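The Box That Promises a Calmer Closet

Every February the storage brands tell us our lives would improve with lids. This year Jolta is selling the idea hardest, with Villura close behind, and I spent 3 weeks putting sweaters into plastic to see if anything changed.

Mostly, I lost track of my sweaters. A box with a lid is a fine place to forget something. Grundel's own catalog lists 145 sizes, and I doubt any home needs more than 2.

The latches are my other complaint. They feel fine in the store - then you fill the box to the rim and the lid bows.
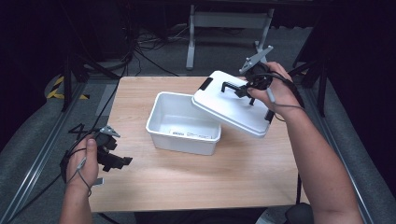 An open white storage box and its lid, with a black latch tab at one corner.

I kept one box, for cables. The rest went back.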